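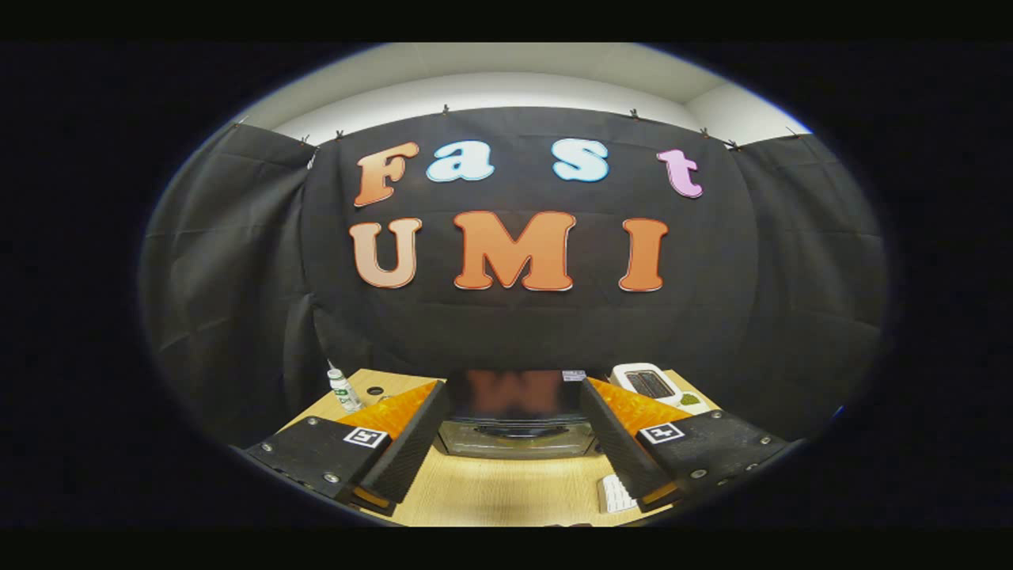 火曜日。1月の朝はまだ暗いうちに家を出ます。電車の中で手袋を片方だけ外して単語帳を見ていたら、駅を一つ乗り過ごしました。戻る電車を待つ間に、ホームの自動販売機で温かいお茶を買いました。硬貨を入れて、ボタンを押して、下の口から取り出すだけのことですが、私の指は冷たくて硬貨を落としました。ゼミエルに着いたのは始業の少し前で、オモララさんはもう机の前に立って、昨日の続きの準備をしていました。

日記は日本語で書くと決めて二年目になりました。仕事の言葉はだんだん覚えましたが、気持ちの言葉はまだ足りません。今日は考えたことが多いので、長くなると思います。間違いがあっても消さないで、あとで読み直すときに直します。

午前中はずっとトースターの作業でした。右の奥に白いトースターが置いてあって、パンの代わりのスポンジをつまんで、上の溝に入れて、手を離します。これを50回くり返すのが今日の予定でした。手持ちのグリッパーは思ったより重いです。オレンジ色の柔らかい指先がついていて、表面にぎざぎざがあるので、つまむこと自体は難しくありません。難しいのは離すときです。溝の縁に少しでも当たっていると、手を開いた瞬間にスポンジが傾きます。人間の手なら、傾いたのを感じて、薬指か何かで勝手に押さえているのでしょう。私は自分の手がそんなことをしているとは、この仕事をするまで知りませんでした。

オモララさんは私より前からこの仕事をしていて、手首の動きがとても静かです。私の動きは「急いでいる人の動き」だそうです。たしかに私は台所でも急ぎます。母にもよく言われました。機械に教えるための動きなのに、私の急ぐ癖まで機械に移ったら困ります。それで今日は、息を吐きながら離す、というやり方を試しました。23回目までは数えていましたが、そのあとは数えるのをオモララさんに任せました。

休憩のとき、机の後ろの黒い布を直しました。上をクリップで留めてあるのですが、真ん中のあたりが気になって、一度外して留め直しました。そうしたら今度はしわが左に寄りました。「Fast UMI」の文字は私がここに来る前から布についています。初めて見た日は、子どもの部屋の飾りのようだと思いました。F が桃色に近いオレンジで、t が紫がかった桃色です。「UMI」は日本語の「海」と同じ読み方なので、最初の週は本当に海の話だと思っていました。そのことは、まだ会社の人に話していません。

黒い家電のガラスに、その文字の赤っぽいオレンジ色がぼんやり映ります。夕方に疲れてくると、私はトースターを見ないでそちらを見てしまいます。人間の目はすぐ休みたがります。

昼はポールさんとウズマさんと一緒に食べました。ポールさんは前にジェットゲートという倉庫の会社で働いていて、箱を運ぶ機械をたくさん見た人です。私が「家の仕事をする機械は、もうできていると思いますか」と聞いたら、お弁当のふたを持ったまましばらく考えて、「仕事による」と言いました。倉庫では同じ大きさの箱が同じ場所に来るから、機械は人より長く、文句も言わずに働く。でも箱の角がつぶれていたり、テープがはがれて床に垂れていたりすると止まる。止まると人が走って行く。ポールさんの仕事は、その走って行く人だったそうです。冬でも汗をかいたと言っていました。

ウズマさんの意見は少し違いました。ウズマさんは家にアブデラという掃除の機械を持っています。毎朝、出かける前に動かすそうです。「完全ではないけれど、私は床を見なくてよくなった」と言いました。ただし、出かける前に椅子を上げて、靴下を拾って、充電の線を棚に載せます。私が「それは掃除ではないですか」と聞くと、ウズマさんは笑って、片付けと掃除は別の仕事だと言いました。日本語でも別の言葉です。私の国の言葉では、母は両方を一つの動詞で言います。家に帰ってから、このことをずっと考えています。機械ができるのは「掃除」で、「片付け」はまだ人に残っています。床の上の靴下が汚れているのか、今から履くのか、機械にはわかりません。私にも、弟の靴下はわかりませんでした。

ポールさんは、皿を洗う機械はどうかと言いました。あれは百点に近い、と私は思います。でも入れるのは人、出すのも人です。そして茶碗にご飯粒が固くついていたら、人が先に水につけます。洗うところだけが機械の仕事で、前と後ろに人がいます。洗濯も同じです。洗うのは機械、干すのは私、たたむのも私です。前と後ろが残っているので、仕事が終わった気持ちになるのは、いつも私の手が止まったときです。

ウズマさんは「前と後ろが嫌いな人が、あの机の仕事を始めたのかもしれない」と言いました。私はその考えが気に入りました。トースターも、焼くところはもう機械です。パンを入れるところと、取り出すところと、袋の口を閉じるところが残っています。私たちが一日かけて記録しているのは、その前のほうの、ほんの数秒です。

午後は瓶を動かす作業をしました。白いふたの小さいプラスチックの瓶で、ふだんは机の左のほうに立っています。これを持ち上げて、トースターの手前に置いて、また元の場所に戻します。最初に持つ高さが悪いと、置くときに底が先に片側だけ当たって、こつんと音がします。音がした回は、記録の紙に小さい丸を書く決まりです。私の紙は丸が多くなりました。瓶の近くの机の面に丸くて黒いところがあって、私はいつもそれを目印にしてしまいます。目印があると上手にできますが、別の机ではできないかもしれません。オモララさんに相談したら、わざと少しずらして置くように言われました。ずらすと、急に下手になりました。

そのとき、人間の家について考えました。どの家にも、その家の人だけが知っている目印があります。祖母の台所では、かまどの横の石の欠けたところに、塩の入れ物を置きました。暗くても手がそこに行きました。もし祖母の台所に機械が来たら、塩を取るまでに何日かかるでしょうか。でも私も、結婚した姉の家に初めて行ったときは、塩を見つけられませんでした。知らない台所では、人間も棚を一つずつ開けます。機械のことを笑う前に、あの日の自分を思い出したほうがいいです。

三時過ぎに、ウビットさんが前の月の記録で学習した腕の動きを見せてくれました。隣の部屋にある機械の腕です。私たちの手の動きを見本にして、トースターにスポンジを入れます。見る前は、少し緊張しました。自分の子どもの発表会を見る親は、こういう気持ちかもしれません。私には子どもがいないので、想像です。

一回目、腕はスポンジの上で止まって、少し下がって、また止まりました。それからつまみました。トースターの上まで運んで、溝に入れて、離しました。入りました。私は声を出して喜びました。二回目も入りました。三回目は溝の手前で離して、スポンジは机に落ちました。腕はそれに気がつかないで、何も持っていない指で、溝に入れる動きを最後まで丁寧にしました。

その動きを見て、私は笑えませんでした。とても真面目な動きだったからです。離したあとに手首を少し右に回すところが、オモララさんの動きと同じでした。オモララさんも気がついて、黙って自分の手首を見ていました。

ウビットさんは6回やって、そのうち3回入ったと記録しました。良い数字かと聞いたら、「朝ご飯を任せるなら悪い数字。去年の自分に見せるなら良い数字」という答えでした。私は、この言い方を手帳に書きました。朝ご飯を待っている人と、機械を作っている人では、同じ数字の意味が違います。私は両方です。朝は待っている人で、ここに来ると作るほうを手伝う人になります。

落としたことに気がつく機械を作るのは難しいのか、とも聞きました。ウビットさんの説明は早くて、半分くらいしかわかりませんでした。わかったところだけ書いておきます。私たちが上手にやった記録ばかり渡すと、機械は失敗したあとにどうするかを見たことがないままになります。だから、落として、拾って、もう一度やる、という記録も必要です。来週からそういう作業も入るそうです。わざと落とすのは、自然に落とすより難しい気がします。演技になりますから。私の場合は、待っていれば自然に落ちると思います。

帰りにガドゥノラに寄って、食パンと卵と洗剤を買いました。ここは会計の機械が新しくなって、自分で品物を通します。前に並んでいたおばあさんが、葱の束をどこに向けて見せればいいかわからなくて、店の人を呼びました。店の人はすぐに来て、画面を二度押して、「もう大丈夫ですよ」と言いました。ここにも、走って来る人がいました。ポールさんの話を聞いたあとなので、その人の靴を見てしまいました。よく歩く人の靴でした。おばあさんが終わって私の番になり、私は卵を通して、袋に入れて、その上に洗剤を置きそうになって、やめました。卵を上にする。これはだれに教わったのか覚えていません。たぶん一度、割ったのだと思います。

「会計の仕事は機械になった」と人は言いますが、私が見たところでは、仕事の半分は客に移って、残りは店の人が離れたところから見守っています。悪いとは思いません。私は日本語が下手だったころ、話さないで買い物ができる機械にずいぶん助けられました。あのころは袋が要るかどうかを聞かれるのが怖かったです。今は聞かれないと、少し寂しいです。勝手なものです。

家に着いて、ご飯を炊きました。炊飯器のふたを閉めてボタンを押せば、あとは待つだけです。この機械を、だれもロボットと呼びません。火を見なくていい、吹きこぼれない、時間になれば音が鳴る。祖母が見たら、これこそ驚いたはずです。上手にできるようになった機械は、たぶん名前が小さくなって、鍋や釜の仲間に入ります。いつかトースターに自分でパンを入れる腕ができても、そのころの人はロボットと言わないで、「パン入れ」とか、もっと短い名前で呼ぶかもしれません。

夜、エビセから電話がありました。仕事の話をしたら、「それで、いつ皿を片付けてくれる機械が来るの」と聞かれました。エビセの家は人が多くて、皿も多いです。私は「来年」とも「十年後」とも言えませんでした。今の私の考えはこうです。決まった机の、決まった道具の、短い一つの動きなら、もうできる日とできない日があるところまで来ました。家の仕事というのは、その短い動きが長くつながっていて、途中で電話が鳴って、子どもが走って来て、スポンジがどこかへ行くものです。そのつながりのところが、まだ遠いと思います。エビセは「じゃあ今夜も私が洗うのね」と言って、電話の向こうで水を出しました。水の音を聞きながら、しばらく話しました。

電話のあとで、自分の皿を洗いました。茶碗を持つ左手を見ていたら、洗剤で滑りかけたとき、小指が先に動いて底を支えました。もう一度見ようとして同じようにやりましたが、見ていると小指は動きません。明日、オモララさんに話してみます。

右の手首が少し痛いので、湿布を貼りました。貼るとき、片手ではうまくいかなくて、端が折れてくっつきました。はがして、貼り直して、また折れました。こういう仕事こそ、機械に手伝ってほしいです。

明日の予定。瓶の続き。高さを先に決めてから持つこと。息を吐くこと。布のしわは触らないこと。電車では単語帳を見ないこと。

書き忘れたので足します。「見本」と「手本」の違いを、昼にウズマさんに聞かれて答えられませんでした。辞書を引いたら、手本には「手」の字が入っています。私たちが作っているのは、手本のほうだと思います。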